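"Die Hände lernen noch mit"

Seit März läuft bei Paneo ein Teil der Kommissionierung automatisch. Das Unternehmen stellt Sendungen für Apotheken und Pflegedienste zusammen, 643 verschiedene Artikel liegen im Lager. Bei 258 davon greift inzwischen eine Maschine zu. Wir haben mit der Schichtleiterin gesprochen, die seit neun Jahren im Betrieb ist und die Umstellung von Anfang an begleitet hat. Ihren Namen möchte sie nicht veröffentlicht sehen.

"Als die Ankündigung kam, war es in der Halle erst einmal still", erinnert sie sich. "Am nächsten Morgen standen dann alle vor meinem Büro und wollten wissen, wer gehen muss." Entlassen wurde nach ihren Angaben niemand. Zwei Stellen, die durch Rente frei wurden, hat die Firma nicht wieder besetzt. "Das muss man dazusagen. Die Arbeit ist ja nicht weg, die ist anders verteilt."

Anders verteilt heißt: Ein Teil der Belegschaft packt weniger und zeigt dafür mehr. In einem Nebenraum führen Beschäftigte mit Handgreifern Bewegungen vor, aus denen die Steuerung der Anlage lernt. Das System heißt Zoster und kommt vom Hersteller Jedunness. Wer dort eingeteilt ist, nimmt Flaschen, Becher und Dosen auf, stellt sie ab und fängt von vorn an.
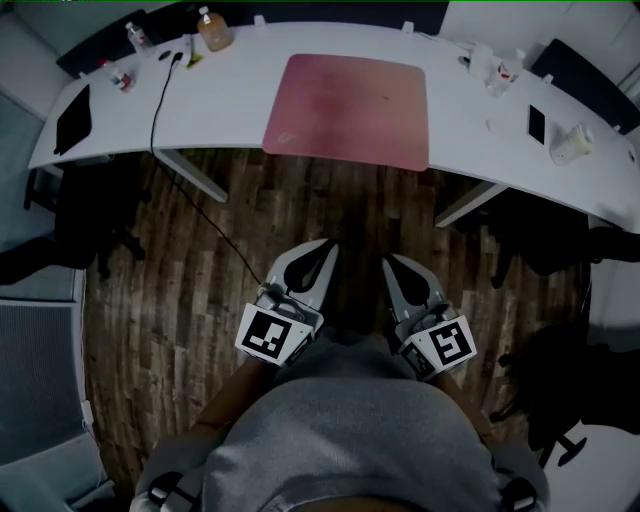

"Manche mögen das, manche überhaupt nicht", sagt die Schichtleiterin. "Man steht viel, und man muss langsamer arbeiten, als man es gewohnt ist. Wer zwanzig Jahre auf Tempo gepackt hat, dem fällt das schwer." Nach zwei Stunden wird deshalb gewechselt. Das war eine Forderung des Betriebsrats, und sie hält sie für richtig. "Am Anfang haben Leute den halben Tag durchgemacht. Abends taten ihnen die Handgelenke weh."

Gestritten wurde auch über die Aufnahmen. Die Geschäftsleitung wollte zunächst speichern, wer welche Bewegung vorgeführt hat. Jetzt werden die Daten ohne Personalnummer abgelegt, so steht es in der Betriebsvereinbarung. "Ohne diesen Punkt hätte ich selbst nicht mitgemacht. Ich will nicht, dass jemand nachher eine Rangliste daraus baut."

Beim Geld ist die Lage weniger klar. Für die Stunden im Nebenraum gibt es eine kleine Zulage, befristet bis zum Ende der Einführung. Ob das Vorführen eine eigene Lohngruppe bekommt, wird noch verhandelt. "Wir bringen der Anlage bei, was wir können. Dann soll das auch als Qualifikation gelten."

In der Halle selbst ist es nach ihren Worten ruhiger geworden. Die schweren Kartons hebt kaum noch jemand von Hand, dafür sind die Störungen lästig. Weiche Beutel und durchsichtige Verpackungen machen der Anlage am meisten Mühe. Dann ruft die Spätschicht bei der Servicefirma Ahn an oder behilft sich selbst. "Eigentlich sollen wir warten. Aber wenn der Fahrer um 17 Uhr am Tor steht, packen wir die Kiste eben so."

Für den Herbst ist eine weitere Station geplant. Die Schichtleiterin will vorher eine feste Zusage, dass auch die Teilzeitkräfte eingearbeitet werden. Beim ersten Mal habe man die Schulungen auf den Nachmittag gelegt, und da seien die meisten von ihnen schon zu Hause gewesen.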